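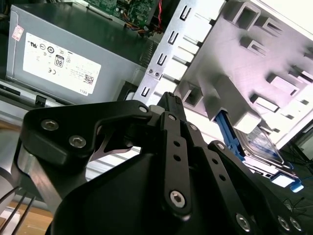
La oficina esta semana. La pinza, la bahía de discos y yo, que miro logs.

Abro hilo sobre el planificador, porque llevo desde el lunes discutiendo con él y necesito testigos.

El objetivo sobre el papel: abrir un sobremesa de oficina, localizar el caddy azul y sacar el disco duro. Una persona lo hace mientras habla por teléfono. Nosotros tenemos Tovent (planificación), Koron (percepción) y un repositorio lleno de ramas que se llaman "arreglo-final".

Primer malentendido con el software: para Tovent, una caja de PC es un obstáculo. Entera. Le dices que meta los dedos dentro y te contesta "no se ha encontrado trayectoria", con toda la educación del mundo. Y tiene razón, claro. Le habíamos pasado la malla cerrada.

Solución de manual: partir la malla de colisión en piezas convexas. Fuente, jaula de discos, soporte metálico, chapa. Nos salieron tantos trozos que cada consulta tardaba lo que un café corto. Con 2 cm de margen de seguridad alrededor de cada uno, además, el interior quedaba tapiado.

Bajamos el margen. El robot entró. También bajó mi esperanza de vida, pero de eso no hay métrica en el panel.

Ahora, los cables. Un cable no es un obstáculo ni deja de serlo. Lo puedes rozar, no lo puedes enganchar. Nuestro mapa de ocupación no tiene una casilla para "depende". Lo que hay en producción es un parche: Koron los segmenta como clase aparte y Tovent les asigna un coste alto en vez de prohibirlos. El comentario del código dice "temporal". Es de diciembre.

Segundo frente: la profundidad. Chapa metálica, etiquetas brillantes, plástico blanco calado. La nube de puntos de la jaula de discos parece un queso rallado con prisas. Koron rellena los agujeros con muchísima confianza y muy poco criterio.

Probamos a filtrar por la confianza que da el propio modelo. El modelo estaba seguro de todo. Envidiable.

Lo que mejor ha funcionado es dejar de reconstruir la caja y buscar solo el azul. Umbral de color, un ajuste de líneas al borde del caddy y de ahí sale la pose. 25 líneas de código que cualquiera de nosotros habría escrito hace dos décadas. La red grande se queda de supervisora y opina.

Sí, ya sé que hay fabricantes que no hacen los caddies azules. No me lo recordéis hoy.

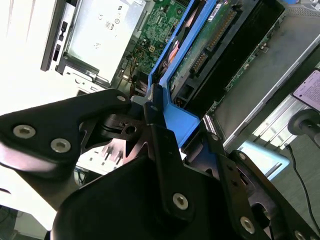
Pero ¿por qué planificáis el contacto? Yo llevaría el dedo hasta cerca del plástico y desde ahí, control de fuerza y a callar. Firmado, Ellery.

Respondo por aquí, que es buena pregunta y me escuece: porque empezamos así y el controlador oscilaba. En cuanto el dedo tocaba plástico, la estimación de fuerza pegaba un salto, el lazo corregía de más, y aquello picoteaba el caddy como una gallina.

La causa era una tontería. El filtro de fuerza metía un retardo de 20 ms y alguien (yo) había sintonizado las ganancias en simulación, donde el retardo era cero y el plástico era rígido como la fe de un becario.

Así que el esquema actual es mixto. Tovent lleva la pinza hasta una pose previa, sin tocar nada. De ahí en adelante manda un controlador de admitancia con las ganancias bastante más bajas y un límite de velocidad que da sueño. Si la fuerza lateral pasa del umbral, retrocede por donde vino y lo vuelve a intentar.

"Por donde vino" nos costó 2 días. La primera versión del retroceso pedía a Tovent un plan nuevo desde el punto de contacto. Estado inicial en colisión, plan rechazado, robot parado con los dedos dentro del ordenador y todos mirándonos. Ahora se guarda la trayectoria de entrada y se reproduce al revés. Elegancia, cero.

Herramientas, que me lo preguntáis por privado: Gretden para reproducir las sesiones con la cámara de muñeca, la fuerza y el plan sincronizados en la misma línea de tiempo. Antes lo hacíamos con 4 ventanas y buena voluntad. La mitad de los fallos "de percepción" eran marcas de tiempo mal puestas. La otra mitad también, sospecho.

Consejo gratis: si vuestra transformación mano-cámara sale perfecta a la primera, volved a mirarla. La nuestra llevaba una rotación cambiada de signo y un offset que la compensaba justo en la postura de calibración. En el resto del espacio de trabajo, poesía.

Pendiente: el pestillo. Hay que apretar y tirar a la vez, y nuestra máquina de estados solo entiende las cosas de una en una. Ya hay una rama abierta. Adivinad cómo se llama.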